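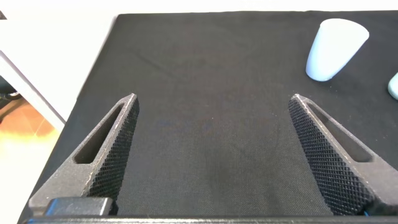
机械臂软件组例会纪要
2021年2月
地点:Drarkcombe二楼会议室
参会:控制、感知、规划、工具链各方向开发人员,Stockdale测试组列席
议题:Hudance控制栈一月遗留问题;杯类物体抓取;日志与回放工具

一、上次遗留事项
1. 关节限位参数在两个配置文件中重复定义的问题已合并,以控制器侧文件为准,规划侧启动时读取,不再自行保存副本。
2. 急停恢复后轨迹缓存未清空,补丁已进主干,测试组尚未复测,本项不关闭。
3. 一月提出的仿真环境升级继续推迟,等Vesus接口定稿后再排。

二、感知
腕部与头部两路画面的时间戳仍对不齐,最大偏差61毫秒。目前按到达顺序配对,手臂快速移动时位姿估计会跳。会上同意改为按采集时刻配对,超出阈值的帧直接丢弃,阈值写入配置。
浅色杯子放在黑布上时分割结果稳定;杯子靠近白色台面一侧时轮廓容易并入背景。感知组希望补采白色背景数据,测试组同意安排,先不改网络结构。
头部视角下手臂对台面物体的遮挡比较常见。规划组提出用关节角渲染手臂掩膜,把遮挡区域标为“未知”,现有做法是标为“空闲”。讨论后采纳,由感知组提供接口,规划组改碰撞地图。
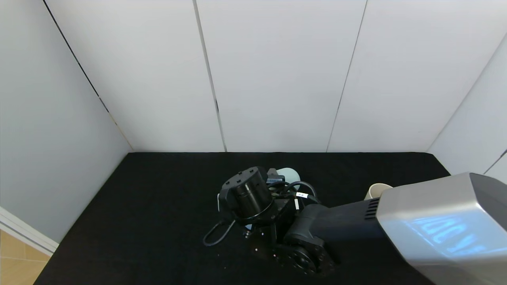

记录:工具链组 会议记录员

三、规划与控制
1. 回归集共800条,通过609条。失败用例中有123条为规划超时,其余待分类。测试组要求先给出分类结果,再讨论是否放宽时限。
2. 线缆目前没有进入碰撞模型。有人建议按最大包络加圆柱体,也有人担心腕部可达范围被压得太小。未达成一致,先在仿真中各跑一遍,下次会上看数据。
3. 手指模型沿用简化网格,镂空部分按实体处理,本版不改。
4. 夹爪闭合指令与力阈值拆成两个消息,旧消息保留一个版本,日志中打印弃用警告。

四、工具链
回放工具支持按任务编号检索,双路画面可同步拖动。打开大文件时内存占用过高,改为分段加载。Vesus导出格式增加坐标系字段,旧日志缺该字段时报错退出,不做默认填充。

五、待办
感知组:时间戳配对修改,手臂掩膜接口
规划组:超时用例分类,线缆模型两种方案对比
控制组:夹爪消息拆分,更新接口文档
测试组:急停恢复复测,补采白色背景数据
工具链组:回放分段加载

下次例会沿用本次地点,线缆模型放在第一项。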